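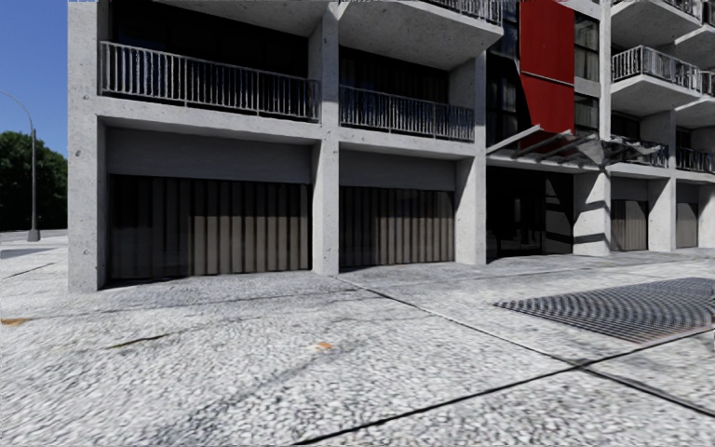
What happens to a delivery walker's job when the firm buys sidewalk robots?
Most of it turns into watching. The walker goes from carrying the parcel to sitting at a desk with several routes open, stepping in when a unit stops and asks.

Unit 7 handout – case: Rencombe parcel service, last-block delivery

Read before September seminar. Bring the job sheets.

Background, short. Rencombe ran walkers out of one depot, bags and a handcart. Then leased Plikum units, first for evening slots only, then all day. Route practice for the units AND for new desk staff is done in the Hoarau street simulator. So the work at hand now, for a trainee, is hours on simulated blocks before touching a live route. Pay grade stayed the same at first, title changed to "route attendant."

Numbers to know:
– 33 walkers before the change
– 600 drops a day, before and after
– 100 hours in the simulator before sign-off

What did the walkers actually know? Mostly stuff that was never written down. Which side of the street to take in the morning, where the curb is bad, which door sticks. Galbraith calls this "foot knowledge" in the reading.

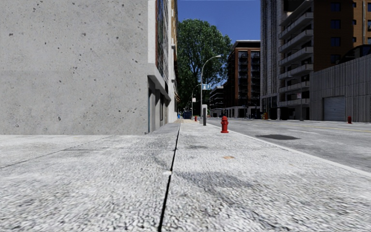 None of it was in the job description, so none of it was priced when the new grade was set. Company bought the units on the cost of carrying. The knowing part came along free, untill the people who had it moved to desks or left. Then the stop requests went up and the desk got blamed.

Second point – pace. A walker sets their own speed, more or less. An attendant gets the speed of the queue. Three stops at once, then nothing for a long stretch, then three more. Interviews say the nothing is worse. Tired in a diferent way, sore eyes instead of sore feet. Breaks used to happen between streets, now they have to be asked for.

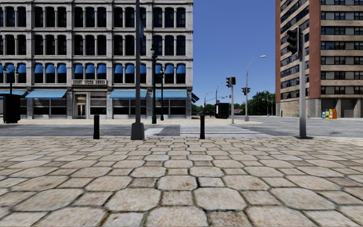
Efua Ansah disagreed with this last year and it's worth having in the notes: she said the walkers she interviewed wanted off their feet, knees were gone, and the desk gave them ten more working years. Boredom was a complaint she heard mainly from the younger ones. Lorna Gunn's answer was that both can be true and the contract should deal with both.

Third – who gets to say stop. Under the Bornex agreement (compare, p. 2 of the packet) an attendant can pull a unit off a route with no reason given. At Rencombe you needed a supervisor.
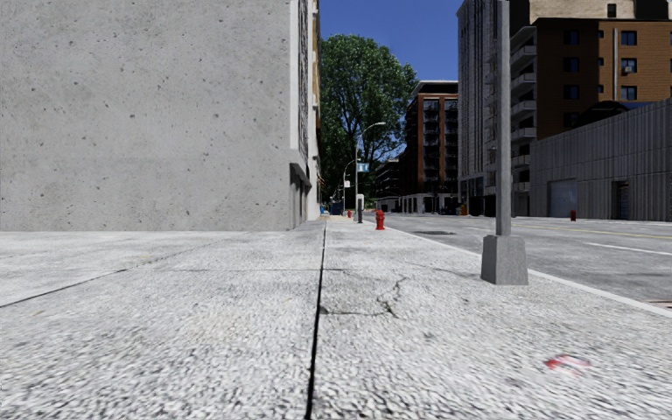
Training is where the old staff could have had more say. Sorcha Sutherland's proposal: pay ex-walkers to mark up the practice blocks. Take a plain stretch of sidewalk with a cracked slab, a bit of litter lying on it and a tall metal pole standing close to the curb. An ex-walker can say which of those matters with a full load and which you ignore. Trainee can't, yet. Rencombe said no budget, Domínguez chapter has the exchange.

For seminar: one page, pick a task the walkers did that isn't on either job sheet. Who does it now? Is anyone paid for it?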